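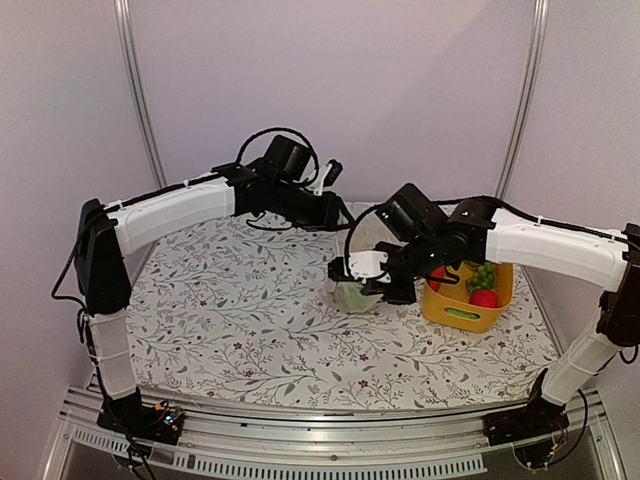 Two arms, one bag, one basket of produce.

1/ Ronumari wants 3,127 for the pair. Jayson Buenaventura says that's cheap. Cheap next to what – the quote has no line for spare grippers.

2/ Asked Wevness about support. Renato Abella got back to me with a brochure. I have the brochure already.

3/ They promise 80 percent on bagging. Whose bags? Thin clear plastic wrinkles everywhere.

4/ Budget closes in April. I'm putting down almost nothing until I see our own bags run.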